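March, late, kitchen table

Finished Rellard tonight, or finished with it, which the credits seem to think is the same thing. I said at the start of the month that I'd write down what I thought of each game on the pile before I forgot, so here goes, with the warning to myself that I'm in a bad mood and it's past midnight.

The pile is the Whitlock collection, the one everybody on the forum has been so pleased about. Whitlock buy up the rights to old computer games, wrap them in a menu with a fake wood shelf, put rain noises behind it and sell them back to people my age. I don't have a moral objection. I paid the money. But I've now spent most of a month inside this thing and I'm starting to suspect that what I liked about these games was being eleven.

Rellard, then. The box used to say 200 screens. I remember saying that number out loud at school as if I'd drawn them myself. 200 screens! What the box didn't say is that a good half of them are the same corridor in a different color. Blue corridor, yellow corridor, blue corridor with a bat. Back then I had graph paper and a whole summer, and I mapped it room by room and thought the repetition was cunning, that the designers were trying to get me lost on purpose. Tonight I think they ran out of memory and somebody had to ship it before Christmas.

The jumping is worse than I remembered too. You press the button and the little man thinks it over. The forum calls this "deliberate" and says you have to learn the rhythm. I have learned the rhythm. It's a bad rhythm. If a game came out this week with a delay like that, the same people would be asking for a refund before lunch.

In fairness (I do want to be fair, I'm going to reread this someday) the music holds up. One channel, a beeper more or less, and it still got stuck in my head so badly that I was humming it in the checkout line. And the final room is lovely, the big window with the moon in it, three colors and not one of them wasted. I sat and looked at it for a while before going through the door. Then the door gave me a line of text with a spelling mistake, and back to the title screen.

I should say I played most of it with the save feature, the one Whitlock added so you can rewind. I swore I wouldn't. I lasted 55 minutes by the kitchen clock and then there was a spike pit. After that I rewound shamelessly, and I notice that once you start doing it the game sort of dissolves. There's nothing in there except the dying. Take out the dying and you've got a walk through some blue corridors. So maybe the delay in the jump was the whole game and I've just explained to myself why I shouldn't have cheated. I still don't believe the forum is right about the rhythm.

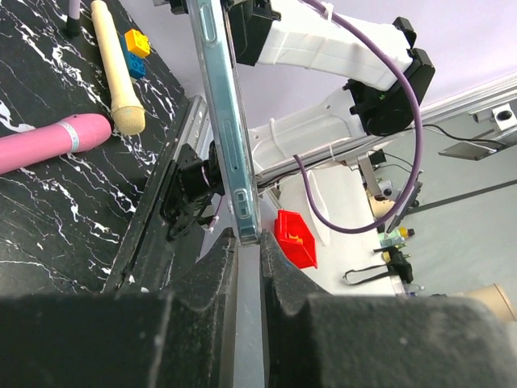
Phone in its pale blue case, pink thing with the silvery band off to the left.

Next, Prular. I had never played this one, didn't own the machine for it, only saw the screenshots in magazines. It was the one the kid down the street had and wouldn't lend. For years I've been carrying around the idea that Prular was the best game of its time and that I'd missed it through bad luck and a stingy neighbor.

It's a maze game. It's fine. You go around as a sort of egg, collecting keys, and the ghosts or whatever they are come after you at exactly your own speed, so if you never stop they never catch you. I worked that out on my second go. After that I walked my egg around in circles with four ghosts behind it like a school trip and felt nothing at all. The screenshots must have been taken at the best possible moment, because there's one room with a waterfall that looks terrific, and it was the only room the magazines ever printed. I feel a bit swindled, a few decades late.

What bothers me more is the essay that comes with it. Whitlock put these little essays in the menu, unsigned, with a gold border. The Prular one says it "changed everything." It says that about Rellard too. I went and checked the others and by my reading almost every game on the shelf changed everything, including the golf one. If I'm meant to take this seriously as history then somebody has to be willing to say that some of these were ordinary. Most of what I played as a kid was ordinary. I loved it anyway and I don't see why that needs a gold border.

Made tea. Let it go cold. Ate the heel of the bread.

The forum again, and I know I should stop reading it. There's a long thread about whether the picture is authentic, with the curved glass effect on or off, with the scan lines thick or thin, and people get heated over it. My own television in those days was a hand-me-down that turned everything slightly green. Nobody's offering me a slightly green setting. If they really wanted to bring it back they'd also need the tape failing to load two times out of three, and my mother calling up the stairs, and the smell of the power brick getting hot. I'd have paid extra for the green.

I did post something, against my better judgment. I said that Prular's ghosts never catch you if you keep moving. I got back three replies inside an hour, all telling me I was playing it wrong, and one telling me the later levels are where it opens up. I've been told that about every dull game I have ever played. So I went back in and did the later levels. The ghosts are red there. Same speed.
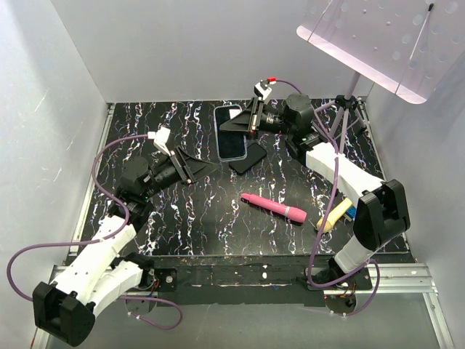 Which leaves Ralleo, and I've been putting it off because it's the one I really care about. Racing game, seen from above, tiny cars, eight tracks. My brother and I played it every wet weekend for what must have been 2 years straight, sharing one keyboard, elbows in each other's ribs. He had the left side and I had the right, and he used to lean on my keys when he was losing and say it was an accident. I can still feel where the keys were. If Ralleo turns out to be junk I'm not sure I want to know about it.

I loaded it tonight just to look at the title screen. The checkered flag, the little car that drives across and leaves the letters behind it. It was smaller than I remembered, and the car was a much plainer shape, hardly a car, more a brick with corners. But the colors were dead right. I sat there with my thumb over the button and then I turned it off.

I told myself it was late. It was, but that's not why. There's a one-player mode where you race against the machine and I know perfectly well that the machine cars go around on rails, because we tried it once when my brother had the mumps and I gave up after a single race. Playing it alone would prove nothing either way. And he's three time zones off, and the last time I brought up an old game with him he said, "Which one was that?" I don't think he was joking. Two years of elbows, and he'd have to be shown a screenshot.

Whitlock say there's online play coming in an update. They've been saying so since before I bought the thing and I'll believe it when I see the little car move. I've also read that there'll be a second volume, with more games and presumably more essays. I'll say now, in ink, that I'm not buying it. I said that about this one too, so the ink isn't worth much.

For the record, my scores so far, out of ten, so I can't go back later and pretend I was kinder or harsher than I was. Rellard a 5, and one of those points is for the moon. Prular a 4. The golf one a 6, to my great annoyance, because I only opened it to laugh at the essay and then played all eighteen holes. It's slow and the trees look like broccoli, but you press the button and the man swings when you press it. I'd take that over 200 screens.

Menu with the fake shelf: 3. The rain noise loops, and once you've heard the join you hear it every time. There's no option to turn it off. I looked through every page of settings and found thick scan lines, thin scan lines, curved glass, a border with a potted plant in it, and no way to stop the rain. I've been playing with the sound all the way down on the menu and then turning it back up for the games, like someone ducking out during the ads.

Should email my brother. Won't mention Ralleo in the first line – maybe further down, after the stuff about the car insurance. Bed now. Dishes can wait until morning, and the one pan will need soaking anyway.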